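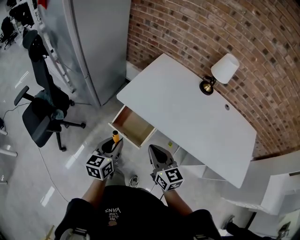 Docs > Hand-held grippers > Calibration > Aligning marker cube poses to the head camera

Aligning marker cube poses to the head camera

This page covers the step between raw recordings and training data: turning marker detections into a clean fingertip path for each gripper. It applies to Mutine 2 and the Haketti marker cubes. If you have not calibrated the head camera yet, do that first, then come back.

You need:

- A recording folder with video and the gripper width log
- The camera intrinsics file from the lens calibration
- The cube map for each gripper, left and right
- A text editor

Step 1. Check the cube maps

Each cube has its own map file that lists the marker IDs and the position of every corner in the cube's own coordinates. The left and right cubes must not share any IDs. If they do, the solver will happily jump from one hand to the other when they come close together, and the result looks like a very fast swap.

Run:

mutine cubes check left.yaml right.yaml

A clean result prints "no shared ids". If you get a conflict, reprint one set of faces. Changing the ID in the file alone does nothing for you.

Step 2. Detect markers

mutine detect rec/ --intrinsics head.yaml --out rec/markers.json

The detector works on gray images at full size. Don't scale the video down first to save time. Marker corners are refined to a fraction of a pixel, and the loss shows up later as shaking in the rotation.

Shiny floors can give you a second, mirrored set of detections. Mirrored markers normally fail the ID check, but a worn or badly lit face sometimes decodes as something else. Leave --strict on, which is the default, and the decoder will reject anything that needed a bit corrected.

Step 3. Solve each cube

mutine solve rec/markers.json --cubes left.yaml right.yaml

The solver uses all visible faces of a cube together. With two or more faces in view the pose is well fixed. With one face there are two possible answers that fit almost equally well, and the cube can appear to flip back and forth between them. Mutine picks the one closer to the previous pose, but it needs a good start. Begin each take with both cubes turned so that two faces are clearly in view, and hold still for a moment.

Look at the reprojection error column in the output. Under one pixel is fine. If the error is steady but high, suspect the intrinsics file. If it is low on one hand and high on the other, suspect the cube map or a face that has come unstuck at a corner.

Step 4. Go from cube to fingertip

The cube pose is not what the policy learns from. You want the point midway between the finger pads. Add the offset to the gripper section of the config:

left:
 tip_offset: from left_tip.yaml
right:
 tip_offset: from right_tip.yaml

Measure the offset by the pivot method: hold the closed tips in a small dimple, swing the gripper through a wide range of angles, and run mutine pivot on that take. Do this again any time a cube has been taken off and put back, even if it went back on the same screws.

Step 5. Remove head motion

Everything so far is relative to the head camera, and the head moves. In a drawer task the wearer looks down at the floor, then up at the desk, and the hands seem to travel even when they are still. Run the head tracker and combine the two:

mutine world rec/ --head slam

The tracker needs fixed detail such as brickwork or furniture edges. Mask the arms and grippers with --mask hands, or it will try to use them as part of the room. It can also drift when a plain floor takes up most of the view. If you see drift, have the wearer lift their head between picks.

Step 6. Fill short gaps

mutine fill --max-gap 2

Gaps of up to 2 samples are interpolated. Longer ones are marked invalid and cut from the training set. You can raise the limit, but a filled path through a drawer front is worse than no path at all - the policy will learn to drive through it.

Common errors

E1375: width log and video start times do not match. Rerun the sync with mutine sync rec/.

E1909: cube map not found. The path is read relative to the recording folder.

Next: Exporting episodes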